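Prirka Opens the Winter Harbour Update for Furton, with a New Trading System and Shared Boats

Free update for all owners of the game arrives in March on PC and consoles

Prirka, the independent game studio, announces today that the next large update for its island-building game Furton will be released in March. The update is called Winter Harbour and it is free of charge for everyone who already owns the game. It brings a second harbour town, boats which up to 4 players can sail together, a new system of trading between islands, and 47 new pieces of furniture and clothing. The update was developed during the past year by the same team which made the original game.

Furton is a calm game in which the player receives a small, neglected island and makes from it a place where others would like to live. There is no fighting and no time limit. Neighbours arrive by ferry, ask for a house, and after some days they begin to have opinions about the colour of the house. Since the release the studio has received a great number of letters from players, and the most frequent wish in them was the same one: more reasons to visit the islands of friends. Winter Harbour is the studio's answer to this wish.

The new town

The harbour town has the name Jirden. It lies in the north of the map, behind the fog bank which many players have tried to cross already in the first version. From the update the fog opens every morning in the game at 6 a.m. and closes again when the lighthouse is switched on. Jirden has a fish market, a rope workshop, a tea house with two floors and a post office where parcels for other players can be left. All buildings can be entered. The town can also be visited by players who are at the very beginning of the game, because the designers did not wish that somebody must first finish many hours of tasks before seeing it.

In Jirden the players will meet Son, a retired ferry captain who is now responsible for the boats. Son gives the first boat as a loan. It can be paid back in shells, in vegetables or in stories, and for the last option the player must bring to the captain things which were heard from neighbours on the island. The studio recorded new music for the town, with accordion, bass clarinet and a small choir. The music changes with the weather and becomes quieter in the evening hours.

Boats for four

Until now, a visit to a friend's island began with a loading screen and ended with another one. With the boats, the journey itself becomes a part of the game. One player holds the wheel and the others can look after the sail, fish from the back or simply sit. It is possible to change places at any moment. When only one person is on board, the boat sails more slowly but does not need any help, so the players who prefer to be alone will not lose anything.

Boats can be painted in any colour from the existing palette, and they have a cabin which is furnished in the same manner as a house. There is space for a bed, a stove and a few small objects. Items which are put in the cabin stay with the boat's owner, also when a visitor has placed them, and a visitor can take back his or her own items before leaving. This rule was changed several times during testing and the studio believes that the present version is the fairest one.

"We wanted the sea to be a room," said Jolán Vincze of Prirka. "In the first version it was only the blue part between two islands. I grew up far from any sea, so perhaps I imagine it wrongly, but for me the best part of a visit was always the travelling there, when everybody is still talking about what they will do."

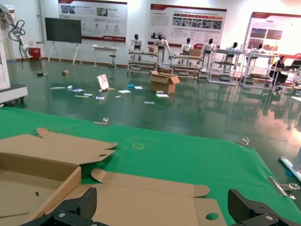

Vincze added that the trading system was the part of the update over which the team had argued the longest, and that an earlier version with changing prices was removed completely, as the people who tested it began to behave like accountants and stopped to decorate. She said she does not regret the lost months, but she would not like to repeat them.

Trading without money

The trading in Winter Harbour works by exchange. Each island will now have one special product, for example pears, blue clay or wool, which is chosen by the game in the first season and can be changed once a year. Players can hang a notice at the post office in Jirden with what they offer and what they are looking for. Other players answer the notice, and the parcel is delivered the next morning. It is not necessary that both persons are online at the same time.

A limit of 220 parcels per season applies to each island. The limit is high enough for ordinary play and was introduced to protect the game from automatic trading. There is no real money in the system at any point. Prirka confirms that Furton continues to have no in-game shop, no paid currency and no season pass.

For families, the post office can be restricted to a list of friends, or it can be closed entirely. The setting is found in the main menu under Visitors. When it is closed, the neighbours on the island will send parcels of their own, so children who play offline can also receive something in the mail.

New clothing, new furniture and a bigger wardrobe

The 47 new items include knitted sweaters, oilskin coats, a toque in many colours, a stove with a working kettle, folding chairs for the deck and a set of maps for the wall. Most of them can be found or made, and a smaller part is given by the inhabitants of Jirden. The wardrobe, which was often full for the long-time players, now has place for 400 pieces. Outfits can be saved under a name – this was also requested in many letters – and changed directly on the boat.

Patterns drawn by players in the earlier version remain usable and can be put on the sails too. A pattern which is shared with friends will now show the name of its author also when it is passed on to a third person.

Changes for existing islands

The update does not delete or move anything on existing islands. One small jetty is added to the north beach. If the player has already built something in that place, the jetty will look for the nearest free part of the coast, and it can be moved later without cost. Save files from the first version are converted when the game is started for the first time after the update, and a copy of the old file is kept.

Several older problems are also repaired. Neighbours do not walk any more in circles around the well, the fishing line is visible when it rains, and the catalogue can be sorted by colour. Text size can be set in four steps, and all sounds which carry information, such as the ferry bell, now have a visible sign as well. Controls can be fully changed on every platform, including the sailing controls, which can be played with one hand.

Players on different platforms will be able to sail together from the first day of the update. For this a friend code is needed, which the game creates under Visitors. The code can be renewed whenever the player wishes, and the old code then stops to work immediately.

Availability

Winter Harbour will be available in March as a free download for all owners of Furton. The main game must be updated before visiting another player's island, and islands with different versions can not be connected. The texts are available in English, French, German, Hungarian, Japanese and Spanish. Players who buy the game after this date receive the update automatically.

Prirka will show the sailing and the town of Jirden in a longer video before the release. Journalists and creators who would like to try the update early can write to the studio's press office and should mention the platform on which they play. Early access codes are given in limited number, and the first answers will be sent in the order in which the requests arrive. Screenshots, the logo and two pieces from the music are included in the press kit.

About Prirka

Prirka is an independent studio which makes slow and friendly games for one or more players. Its first title is Furton. The studio owns and publishes its games itself and is at present working on Winter Harbour and on a second, smaller update with garden tools, about which more information will follow later in the year.

Press contact: Prirka press office, via the contact form on the studio's website. Interviews are possible in English and Hungarian.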